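Print this page | E-mail this page to a friend

Puzzle Testers and Block Sorters Wanted - Latitz Toy Workshop

Do you like handling small, bright things and finding out how they fit together? We're looking for 14 people to join our play-testing group in November, and we would love to hear from you!

Latitz makes block and peg sets for kids and for grown-ups who never quite stopped playing. You'll try out pieces from the new Werkov set, put them together, take them apart, and tell us what feels good in the hand and what doesn't.
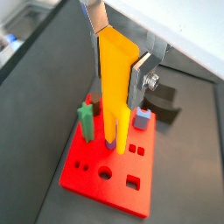
No experience needed. You should be 17 or older, comfortable sitting at a table for 50 minutes at a stretch, and happy to say what you think (we really do want the grumbles too). Good color vision helps, as some of the sorting goes by shade - red against orange, yellow against a deeper yellow.

Sessions start at 10 a.m. and finish by lunch. Tea, coffee and sandwiches are on us, and every tester takes home a boxed Jitham set at the end of the month.
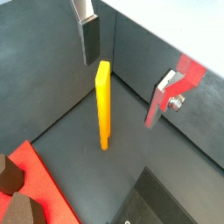

We also need two people to stay on for the afternoons and help with sorting, boxing and writing up comments. These spots are paid by the hour, and neat handwriting is a big plus.

To apply, send us a few lines about yourself and the last thing you built, however small. Please put "Tester" or "Sorter" at the top of your note.

We use cookies to improve your visit. Accept | Settings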